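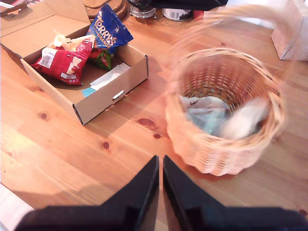 How a gripper is looked after

A gripper is the part of a robot that takes hold of things. Many grippers have two fingers. The fingers move towards each other to close and away from each other to open. A small electric motor inside the base does the moving.

At the Markholm workshop, Nosipho Moodley checks each gripper every morning before work starts.

Step 1: Power off
The robot is switched off and a key is taken out of the control box. While the key is out, the fingers cannot move. Only then may a person touch them.

Step 2: Cleaning
Dust and crumbs make fingers slippery. Nosipho wipes the inside faces with a damp cloth, then a dry one.

Step 3: Screws
Each finger is held on by 2 screws. Shaking loosens screws over time, so they are tested with a small spanner. A loose finger points slightly the wrong way, and the robot will miss what it reaches for.

Step 4: Finding zero
The key goes back in and everyone stands behind the yellow line. The gripper closes fully, and the computer calls this position "zero". It then opens fully. On this model the whole trip takes 562 tiny motor steps. If the computer counts fewer, something is in the way.

Step 5: The squeeze test
The gripper closes on a soft block with a sensor inside. Too weak a squeeze drops things - too strong a squeeze crushes them. Gerrit Radebe writes the result in the logbook.

The whole check takes about 18 minutes. Worn finger pads are changed each February, or sooner if the squeeze test fails twice.

Words to know
Sensor: a part that measures something, such as a push.
Zero: the place a machine starts counting from.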